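Sim stops on protective stop before grasp, gripper stays open (block stacking cell)

Simulation and Offline Testing > Faults

dresix_cell4
Mon 17 June
Posting this here because support closed my ticket as "cannot reproduce." Six-axis arm on a pedestal, two-finger gripper, letter blocks on and beside a flat board. The job is to pick a block and stack it. In 58 of 216 overnight episodes the controller raises a protective stop on the approach and the gripper never gets a close command. Renders from one of the bad episodes, two viewpoints:

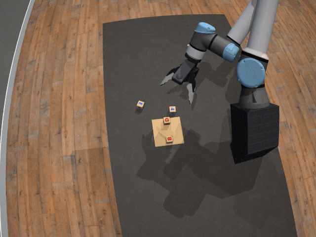
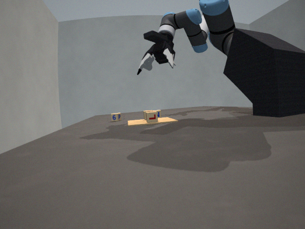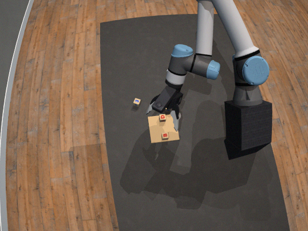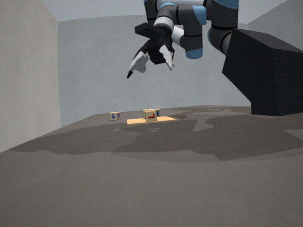 Gripper open and nothing held in all four. Top two and bottom two are not necessarily in time order.

Log says "joint torque limit, wrist 2." No contact event before it. Has anyone seen this without a collision?

plankfloor
What is the physics step and what is the control rate? If they don't divide evenly you get a torque spike whenever the two drift apart.

dresix_cell4
Physics 2 ms, control 8 ms. They divide.

estrella_user
Had the same thing on Estrella. In our case it was the payload setting. The gripper mass was entered twice, once in the tool definition and once in the arm config. Gravity compensation was then wrong by one gripper, and the wrist tripped in any pose with the tool out to the side. Fine in other poses, so it looked random.

dresix_cell4
Checked. Mass is in the tool definition only, 803 g. The arm config has zero.

tq_limit
Raise the wrist limit and move on. It is a simulation and nothing is going to break.

plankfloor
Disagree with that. If the same program goes onto hardware later, the limit goes with it, and now you have a cell that doesn't stop when it should. The limit is a safety parameter. Don't tune it to make a log look clean.

tq_limit
He can keep two config files. Everyone does.

plankfloor
Everyone does until somebody copies the wrong one. We had it happen in January at the Clistomstead site. The arm pushed a fixture off its dowels before anyone hit the e-stop. No injuries, but the report was not short.

k_offset
Back to the fault. Look at the approach pose. The arm folds back a lot to get at blocks that close to the pedestal. Are you planning in joint space or Cartesian?

dresix_cell4
Cartesian straight line from the home pose to the pregrasp point, then straight down.

k_offset
Then I would bet on a singularity. A straight line in Cartesian space can pass close to a wrist alignment, and the solver asks for a very large joint velocity for a few steps. The drive model tries to follow it, torque saturates, the monitor trips. Contact has nothing to do with it. Plot wrist joint velocity for the last 10 control cycles before the stop.

estrella_user
That would explain why it isn't every episode. The start pose is randomized, I assume?

dresix_cell4
Start pose and block positions, yes.

Plotted it. Wrist 2 is flat, then climbs over the last four cycles and hits the velocity clamp on the final one. Same shape in every failed episode I opened. The good ones have no spike.

k_offset
There you go. Plan the transfer in joint space and keep the straight line for the final descent only. Or turn on damping in the IK if your version of Tinness has it.

tq_limit
Damping costs you position accuracy near the singularity. On blocks that small you will miss the grasp.

k_offset
Only if you grasp near the singularity. He trips on the way there.

dresix_cell4
Went with joint space for the transfer and left the torque limit alone. Reran the 58 failed seeds. Two still stop, both with the same log message. Will look at those separately.

plankfloor
Post the seeds and the config when you have them. Two is not zero.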